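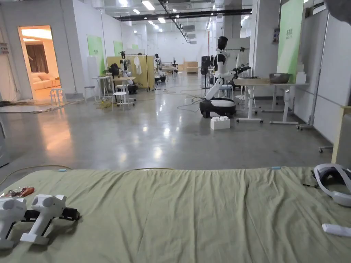
Questions from new operators

Rultell runs the cloth handling sessions for the Harawira project at our Mitport hall. Most people who sign up have never done this kind of work, and you don't need to have. Please read this page before your first shift.

What will I be doing?

Handling bed linen and clothes with a pair of hand-held grippers, one in each hand. You pick up, spread, fold and put down. Each complete try is saved as one example, and the examples are used to train a model that will later run on a robot.

How long is a shift?

Two hours, with a break in the middle. Most operators finish 50 examples in that time. A slow shift is fine and is paid the same.

Do I control the robots in the hall?

No. Cloth operators work at the bed only. Stay on your side of the floor cables and don't walk up to a robot, even if it looks idle. If you need something from that part of the hall, ask the shift lead. 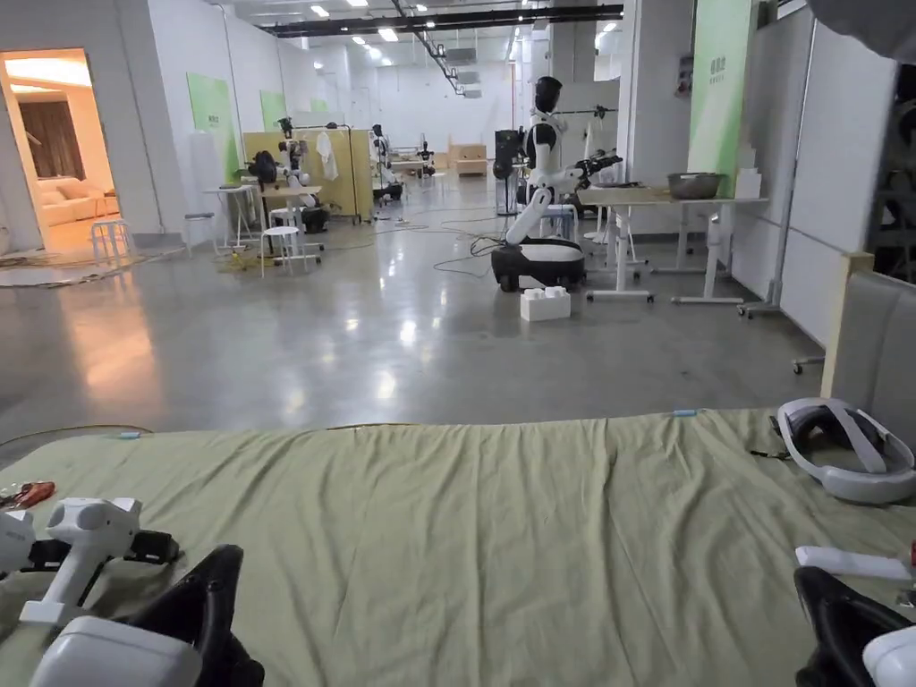

Grippers are handed out in pairs, a left and a right, and a pair stays together for the whole shift. Check that both sets of jaws open and close fully before you start. Between examples you may put everything down on the bed, the way the grippers and headset are lying on the green sheet here, but keep the headset cable out from under the cloth. Don't hang anything on the headboard.

What makes a good example?

Start with your hands still. Move at the speed you would use at home, or a little slower. Finish with the cloth released and both grippers clear of it, then hold still for a moment before you press stop.
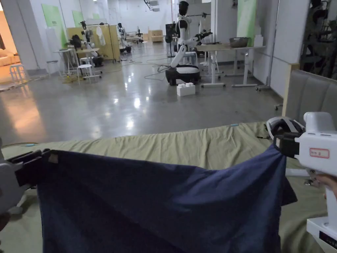
Holding a cloth by its two upper corners.

What if I drop a corner?

Pick it up and carry on. We want those in the set. Stop and discard only if the cloth goes on the floor, if you use a bare hand on it, or if somebody talks to you and you turn away.

Can I fold it my own way?

For the first 13 examples, follow the fold on the task card. After that the card will say "free", and you can do whatever you normally do. Differences between people are useful to us. Differences from the card when the card gives a fold are not, and those get thrown out at review.

How many examples are rejected?

Last month the Mitport hall recorded 286 on the large cloth task and 11 were rejected, nearly all for a late start or an early stop.

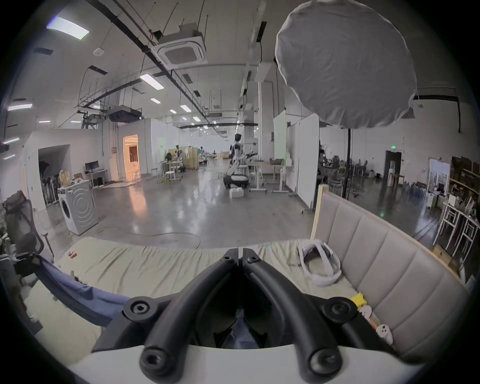
Page last changed: April

Why do the grippers record too?

The headset view loses the fingertips whenever cloth or a hand gets in the way. The gripper view keeps them in sight. Wipe the lens at the start of the shift and again after the break, using the cloths in the drawer and nothing else.

What should I wear?

Plain sleeves that stay above the wrist. No rings or bracelets.

I wear glasses. Is that a problem?

Usually not. Tell the shift lead and allow five extra minutes for fitting.

Where do my hours go?

Enter them in Prellgate by Tuesday noon. Late entries are paid the following week.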